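Calibration Technician (Dimensional and Pressure) — Full Time
Doucette Metrology Services, posted 25 Mar 2021

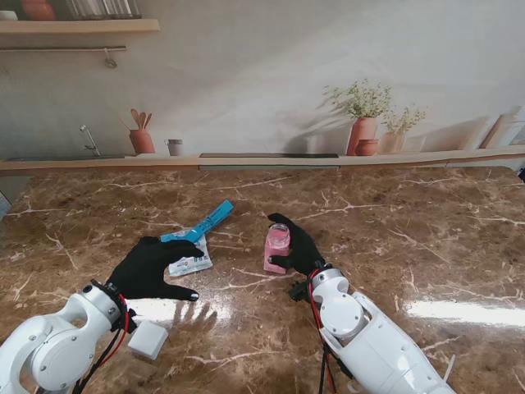 Two robotic arms over a brown marble countertop.

Doucette is looking for one calibration technician to join our laboratory. We are a team of 27 people and we calibrate, adjust and repair measuring instruments for food plants, machine shops, hospitals and small manufacturers. Last year 1,916 instruments went through our dimensional and pressure section, and the section has now more work than its present staff can do well.

The position is permanent. There is a trial period of three months, the same for everybody who starts with us.

What you will do

You will work mostly at the bench in the temperature-controlled room. The usual items are micrometers, calipers, dial indicators, gauge blocks, pressure gauges and pressure transmitters. You will clean and inspect the instrument when it arrives, take the as-found readings, adjust if the customer has agreed to it, take the as-left readings and prepare the certificate. A second technician checks every certificate before it is released, and you will also check the certificates of your colleagues.

On some days you will travel to customers with the mobile kit. These trips are normally done within one day. Once a year, in November, we do the shutdown work at Fomex, and this means four nights away from home. Hotel and meals are paid, and the travel hours are counted as working hours.

You will also help to keep our reference standards in order: sending them out in time, entering the new values when they come back, and updating the uncertainty budgets. For this we use the Tirik database. You do not need to know it before, we will teach you.

What we ask

— A college diploma in instrumentation, mechanical or electronics technology, or a trade qualification in a related field.
— At least one year of practical work with measuring instruments. It does not have to be in a calibration laboratory. A good tool room or an inspection department is also a good school.
— Careful handwriting and careful typing. A wrong digit in a serial number costs us half a day.
— A valid driver's licence.
— You can lift a case of 20 kilograms into a van.
— English good enough to speak with customers by telephone. Several of us have learned it as adults, so please do not be afraid of your accent.

It is useful, but not necessary, if you know ISO/IEC 17025 or have calculated measurement uncertainty before. Experience with Manico deadweight testers would be very welcome, as we have two of them in daily use.

What we offer

The hourly wage depends on your experience and will be discussed openly at the first interview. After the trial period you receive the dental and health plan, and $1,000 each year for courses of your own choice. You have three weeks of vacation in the first year and four weeks from the third year. Safety shoes and lab coats are supplied. The working day begins between 7:00 and 8:30, as you prefer, but please keep to the hour you have chosen. There is free parking behind the building and a bus stop at the corner.

How to apply

Please send a résumé and a short letter to Roswitha Fuchs, Laboratory Manager, through the application form on this page. In the letter, tell us about one measurement problem you have worked on and what you did with it. Half a page is enough. Photographs and copies of diplomas are not needed at this stage.

Questions about the daily work can be addressed to Precious Ambrosio, who leads the dimensional and pressure section. Questions about wage, benefits or work permits should go to Roswitha.

We read the applications as they come in and the posting stays open until the position is filled. Everyone who applies will receive an answer. The interview is in two parts: a conversation of one hour, and on another day a practical task at the bench, for which you are paid.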